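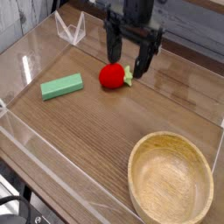
The plush strawberry, the green block and the wooden bowl.

I spent most of September going through the toys in the front room, and the strawberry is one of the things that made it through. I had planned to write about the whole job at once but it got long, so this post is mostly about the small stuff.

We started with three bins and a basket. The bins are Tesau ones with the snap lids, bought when we moved in, and two of the lids no longer snap. I dumped everything out on an old sheet and counted, because I wanted a real number to hold against myself the next time I'm in a toy aisle. There were 72 pieces of play food. Some of it was in good shape. A lot of it was cardboard milk cartons that had been stepped on.

My rule was that a thing had to have been played with since spring. If I couldn't remember it being played with, it went in the bag for the church sale. That took us from 72 pieces down to 25, and I haven't been asked about a single one of the others.

The strawberry stayed. It's round, like a ball, so as a strawberry it isn't very accurate, but the green leaves on it are enough that every kid who comes over knows what it is. It has been a strawberry, a ball, a hat for a bear and once a tomato in a soup. I've washed it in a pillowcase on cold and let it dry on the windowsill overnight. The fuzz held up fine. I would not put it in the dryer.

The mint-green block is the last of a set. I think there were twelve to begin with. The rest went to my sister's house in a box of other things and I never asked for them back. On its own it gets used as a stick of butter, a phone and a bench for small animals. I went back and forth on it, since one block isn't much use as a block, but it was in somebody's hand every day that week so I left it alone.

The bowl was mine. I bought it at Hiebert, the kitchen store that used to be next to the post office, and used it for salad for a year or two. It's a light wood with a thick rim and it's shallower than I wanted, so the lettuce always ended up on the counter. It moved over to the play kitchen and works much better there. Little hands can get hold of the rim. I wipe it with a damp cloth and put some oil on it a couple of times a year, same as I did when it had salad in it.

What I'm doing now is keeping the play food in one open basket on the low shelf and using the bowl as the "serving" bowl. Whatever fits in the bowl can go to the couch. Everything else stays by the shelf. This has cut down on what I find under the cushions, though I did find a felt egg there last night.

I looked at the Pumiline shelf inserts a few people recommended in the comments on my last post. They're nice, but our shelf is 61 centimeters across and the inserts come in sizes that either leave a gap or don't go in. I may cut down a piece of scrap board for a divider. If I do I'll post the measurements.

The puzzles are next. I have a 100-piece one from Teviment that I'm fairly sure is missing a corner, and the only way to find out is to put it together, so that's what the kitchen table is for this week. After that it's the dress-up box, which I've been avoiding.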